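**On the bench: the Nollgate hand gripper kit**

Every kit maker has a favorite demo object, and it is usually a foam cube. Foam cubes are very well behaved. Laundry is less polite, so when Urker started renting out the Nollgate kit in September, we skipped the cube and went straight for the striped cloth.

The kit is a gripper you hold yourself. You squeeze, the jaws close, and software turns your chores into lessons for a robot arm you may or may not be able to afford. Rental is $70 a day, or $700 for the month, and you'll want the month. Day one goes to setup, and most of day two goes to reading the manual, whose longest chapter covers the carrying case.

The jaws are the good part. They take thin fabric without chewing it, and the squeeze has enough give that you stop thinking about it after an hour or so. Your forearm takes over the thinking at that point. The Zelloscombe handle, sold separately, naturally, is supposed to help. We'd try it if it cost less than lunch for the whole office.

Two people on one cloth is where things get interesting, and also where you start saying "sorry" a lot.
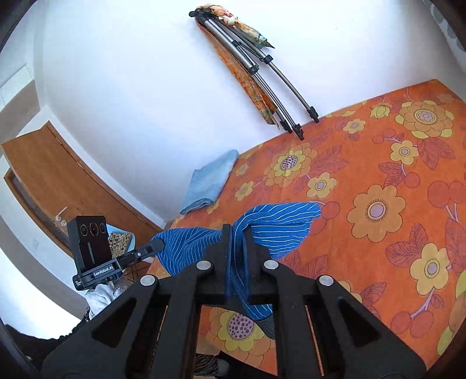

*Striped cloth between the jaws, with a GenRobot.AI unit coming in from the left.*

Urker's upload plan covers 1000 clips, and after that you pay by the clip. We got through 28 on our first afternoon and kept fewer than we'd like to admit. The Tlapale add-on promises to sort the bad ones out for you. It's still on the waiting list, and so are we.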